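Category: Shipboard Instruments > CTD and Water Sampling
Ticket status: open - waiting on parts
11 replies | 3 watching

CTD drops out on the way down, comes back on the way up

Opened by Savvas Panagiotou, second leg, aboard the Tzavaras

Need ideas fast, next station is tonight. CTD loses signal on the downcast. Deck unit alarms, data goes to garbage, error light stays on. Then on the upcast it comes back like nothing happened. Bottles still fire if we wait until it's shallow, which is no use to the chemistry people who want the deep ones.

Setup: standard frame, 23 bottles mounted (one spot taken up by the altimeter bracket), conductivity and temperature pairs, oxygen, fluorometer. Single conductor wire. Deck unit is the older Patov rack unit, the one with the loud fan. Logging PC is the lab spare, software not touched since port.

What we did so far:

- swapped the deck unit fuse. No change.
- swapped the deck cable from winch room to lab. No change.
- restarted PC, restarted everything. No change.
- ran it on deck with the frame sitting on its pallet. Perfect for 45 minutes, zero errors.

So it only fails in the water, and only deep. First drop was near the bottom of a 3000 meter cast. Next cast it went earlier. Cast after that, earlier again. I don't like the direction this is going.

Reply - Pascal Perrin, shore support

Sounds like water getting in under pressure. Getting earlier each cast fits that. Before you open anything: megger the sea cable. Disconnect it from the CTD AND from the deck unit first please, people forget the deck unit and then we're shipping two boxes. Send me the reading with the end dry, then again with the end termination in a bucket of salt water.

Also which winch, the Skusetti or the small one aft?

Reply - Savvas

Skusetti. Small one is still down, hydraulics, separate ticket.

Dry reading fine. Bucket reading fine too. Left it in the bucket through lunch, still fine. Slip rings checked by the engineer - a bit of black dust, cleaned out, turned by hand with the meter on it, no jumps.

Reply - Pascal

OK good. Then probably not the wire, though a bucket isn't deep water so don't rule out the termination. Next go sensor by sensor. Pull the oxygen and fluorometer, dummy plugs on both ports, cast with just the C/T pairs. If clean, add one back per cast. Slow but you will know.

Look at the pins when you have them apart. Green, black, anything that isn't shiny. Grease on the connectors should be a thin film, if it's squeezing out in worms that's too much and it can hold the boot off its seat.
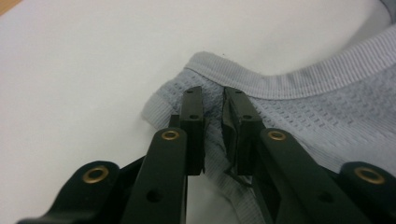 Reply - Savvas

Did the short cast with both aux sensors off. Clean all the way down and up. First clean one this leg. Chief scientist let me have one more before the net tow so I put the fluorometer back. Clean again.

Put oxygen back, dropped out on the downcast same as before. So it's the oxygen side. Sensor or the Y cable, dont know which yet.

Pins on the oxygen end look ok to me. Pins on the CTD end, one is dull and has a greenish ring at the base. Wiped it with alcohol, ring is still there.

Reply - Pascal

That ring is your problem or at least part of it. Don't scrape it, you'll take the plating off and it'll be worse in a week. Do you have a spare Y cable? Should be one in the Tultent case, lid pocket, with the dummy plugs.

Reply - Savvas

Found the case. One spare cable, wrong length, about a hand too short to reach the pump where its mounted now. Can move the oxygen sensor up the frame but then the plumbing has to be redone. Tubing we have. Zip ties we have.

Reply - Pascal

Move it. Keep the tubing run as short as you can, no dips, and the bleed valve has to stay at the top or you'll trap air and the pump won't prime. Note the new position in the log sheet, the processing people will ask.

And check the bulkhead on the CTD itself. If the green is on that side a new cable only buys you a few casts.

Reply - Savvas

Moved. Took two of us most of the evening, deck was rolling and I dropped a hose clamp over the side. Sorry to whoever owns the hose clamps.

Bulkhead pin has a faint mark. Cleaned, thin grease, new cable on. Full depth cast at 2 in the morning - no dropouts, all bottles fired where asked. Oxygen trace has a small offset from the last leg, will check against the bottle samples when titrations are done.

Leaving this open. Want a new bulkhead conector and two Y cables (the LONG ones) at the November port call. Old cable is bagged and labeled BAD in the Tultent case, please nobody put it back on the frame.

Reply - Pascal

Parts requested. Send me the oxygen comparison when you have it, and the raw file from the last bad cast.

Recent tickets
- Small winch aft, slow haul and oil under the block
- Altimeter reads bottom when there is no bottom
- Underway salinity flat since morning
- Lab freezer alarm, door seal
- Echo sounder screen freezes after time sync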